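The first thing you notice on the packing floor at Brosstead is the light. It comes in low from the loading side and slides across the smooth floor, and for a few minutes every morning the whole place looks polished. Then the first pallet goes by and everybody gets back to wrapping.

I had come to see how big, awkward things get ready to travel, and I picked the right week! Clomier, the furniture house, was sending 13 pieces to its new showroom on Chávez Street, and none of them was a sensible shape. Sideboards, mostly, plus a glossy dark table that took four people to turn around.

Clear film is the hero of the trade. It goes on in long diagonal passes, bottom to top and back down again, and it makes a wonderful noise coming off the roll – somewhere between a zipper and a rainstorm. Three layers for a short trip, more if the truck has to cross the Basten hills, where the road is still rough in May. Good wrappers walk around the piece and let their feet do the pulling. I tried it the other way, with my arms, and was sore for two days.

The corners are where you see real skill. A corner wants padding under the film and a little slack over it, or the wrap splits on the first bump. The old hands fold theirs the way you'd fold the end of a birthday present, and they can tell by pressing with a thumb whether it will hold.

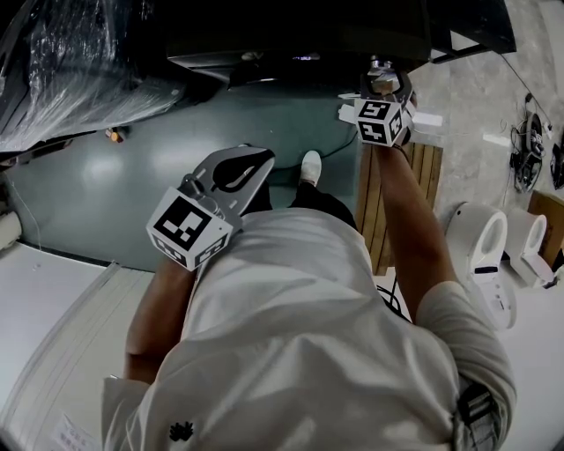 Shoes matter more than I expected. You are on your feet for the whole shift, on a hard floor, stepping over cords and offcuts, and the crew will talk about insoles with the passion other people save for baseball. Sleeves get rolled to the elbow by midmorning. Lunch is early and loud.

By late afternoon the Clomier pieces stood in a row by the door, tagged on the left side so the driver could read them from the ramp. The dark table went on last, because it comes off first. I stayed to watch the straps go over it, and then I asked if I could come back for the chairs.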